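## 4.3 Failure analysis: width errors in hand-held demonstrations

The largest single group of failures in the Dellell trials came from a fault in the gripper width signal, and we did not find it until the policy had already been trained and run on the arm.
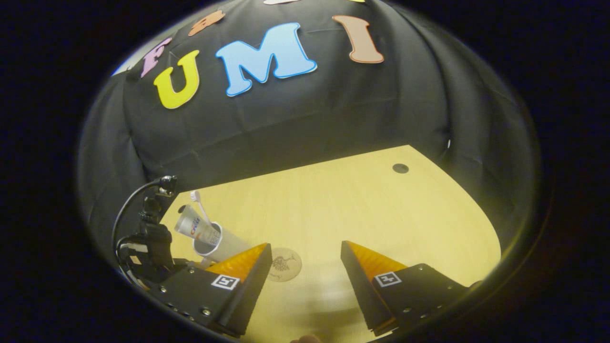 **Figure 5.** Toothbrush, paper cup, Crest tube and coaster on the table during hand-held collection. Both fingers carry a square marker and a ribbed orange pad.

Width is worked out from the distance between the two finger markers, after correcting for lens distortion. When both markers are detected, the estimate is good enough for every object in the set. When only one is detected, our pipeline assumed that the fingers were placed evenly about the centre line and doubled the offset of the marker it could see. This is a common shortcut and it held up well in our bench checks.

It did not hold up after a pad change. The pads on one of our two hand-held units were replaced in November, and the left finger was put back with its mounting screws not fully seated. Under light load the finger sat where it should. Under a firm squeeze it moved outward by a small amount, while the right finger stayed put. The two-marker estimate still gave the correct gap, but the one-marker estimate was wrong whenever the operator was holding something, and the sign of the error depended on which marker had been lost.

### How the fault appeared

The policy was trained on 400 demonstrations of the tidy-up task, in which the cup is stood upright and the toothbrush and tube are placed in it. On the arm, the first sign of trouble was with the cup. The fingers closed well past the point needed to hold it and crushed the rim. In other runs the policy stopped closing too early, lifted, and left the cup on the table. The tube showed the same early release, but it is stiffer than the cup and was never damaged by a hard grip. We saw no width failures with the coaster, which was moved by pushing and never gripped.

At first we blamed the controller. Hervé Rolland replaced the force limit on the arm gripper and repeated the cup runs with no change in the result. We then suspected delay between the camera and the width command, and shifted the width signal in both directions during training. This made the early releases a little less frequent and the crushed rims worse, so we dropped it.

The cause was found by plotting the two-marker and one-marker estimates against each other for frames where both were available. For one unit the points lay along a single line. For the other they split into two branches as soon as the fingers closed on an object. Alaric Calloway took that unit apart the same afternoon and found the loose screws.

### Why it was missed

Our acceptance check, carried over from the earlier Bilau sessions, opens and closes the empty gripper 5 times and compares the measured width with a set of gauge blocks. The blocks are slid in by hand and not squeezed. The check therefore never loaded the fingers, and the faulty unit passed it each time it was run.

The calibration log was no help either. It recorded the share of frames with a valid width, and a one-marker estimate was counted as valid. A session with many lost markers looked the same in the log as a session with none.

### Safety

A crushed paper cup is a minor loss, but the same fault has a more serious side. The arm gripper trusts the commanded width, and a policy trained on widths that are too small will close harder than the operator ever did. During one run a team member reached in to straighten the cup while the arm was paused, and the gripper closed when the policy resumed. The fingers missed their hand. We now require the arm's motor power to be off before anyone reaches into the workspace - a software pause is no longer accepted for this purpose.

### Changes made

One-marker frames are no longer used to estimate width. Short gaps are filled from the frames on either side, and a demonstration is discarded if any gap is longer than 9 frames. The acceptance check now includes a squeeze on a rigid block, and the screws on both fingers are torqued and marked with paint after every pad change. The log reports two-marker and one-marker frames separately.

We retrained the policy with these rules, using the same network and the same settings. The crushed rims did not return. Early releases still occurred with the tube when it lay close to the edge of the table, and we have not found the cause. The Akow and Sabatier data were collected before the pad change and are not affected by the loose finger, but they were reprocessed so that all three sets follow the same width rules.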